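What's Living in the Back of the Fridge? Food Waste in Share Houses
Project report by Faith Owino and Wycliffe Lema
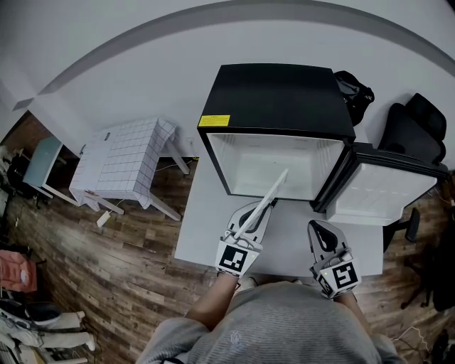
We asked 61 students what they threw out over five weeks. Leftover rice won, if that's the word. Most respondents blamed a housemate, including three who live alone.

Labelling shelves by name cut waste a bit in July. Labelling them "eat me first" did better, though the coriander died regardless. Our own behaviour was left out of the data.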